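# Free Yard Lighting Workshops Return to Otstead in April

The public library in Otstead will again hold its free workshops on outdoor lighting for homeowners and renters. The first one begins on Saturday at 10 a.m. in the garden behind the main building, and there will be 5 workshops in total before the end of April. Each of them takes two hours.

The workshops are led by Zoi Tsoukalas, an electrician who has worked for many years in the Wonside neighborhood. Last spring 170 residents took part, and the library had to close the list early. This year the number of places was raised to 388, and most of them were still free on Monday morning.

"People come to me with a box of lights from the store and they do not know where to begin," said Tsoukalas. "First I ask them to go outside in the evening and look where it is dark. Many persons put all the lights near the door, and the steps stay without any."

Participants will learn how to plan the position of lights along a path, how to set a post in the ground so that it stays straight, and how to connect a low-voltage system with a transformer. They will also make one small lamp for a patio table, which they can take home. The materials for this lamp are paid by the library and by Lamov, the hardware store on the main street.

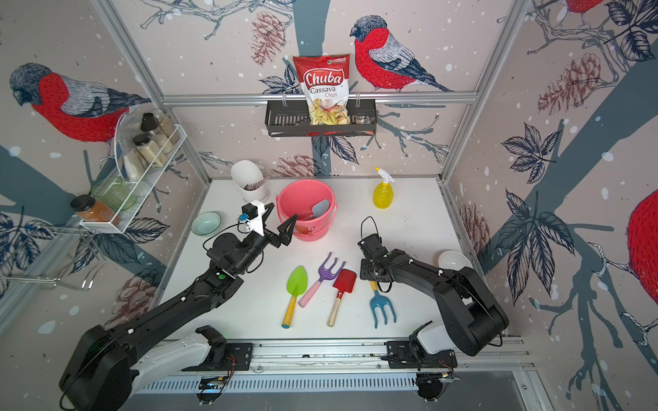

Can renters take part if they are not allowed to dig in the yard?

Renters are welcome, and the second workshop is planned mainly for them. It deals with solar lights, hanging lanterns and lamps in heavy flower pots, and none of these need a hole in the ground or a change to the wiring of the house.

Radu Filip, who attended two of the workshops last year, told us that he has since changed all the lights in his backyard. He had lights with a very strong white color before, and his neighbors on the other side of the fence complained several times. Now he uses warm bulbs with a shade which sends the light down.

"It was one afternoon of work," he said. "The longest part was to take out the old posts, they were set in concrete."

The question of neighbors will have its own part in the program. Tahira Bajwa from the town's housing office will come to the third workshop to explain the local rules for outdoor lights, including at what height they can be placed on a fence and at what hour bright lights must be turned off. She will bring printed copies of the rules and will answer questions about balconies and shared yards.

Everything that is connected directly to the house current is outside the subject of the workshops. For this kind of work the organizers ask residents to call a licensed electrician. A list with electricians who work in Otstead and Wonside can be picked up at the front desk of the library.

Participants should wear closed shoes and bring work gloves. Tools will be lent for the duration of the workshop, but those who have their own screwdriver and wire cutter are asked to bring them. Children older than 12 can come together with an adult. In case of rain the group will move to the reading room on the ground floor, and the part about setting posts will be shown another day.

Places can be reserved at the front desk or by phone, extension 678, on weekdays until 5 p.m. One person can sign up for two workshops at most. Those who cannot come anymore are asked to call, so that the place can be given to the next person on the list.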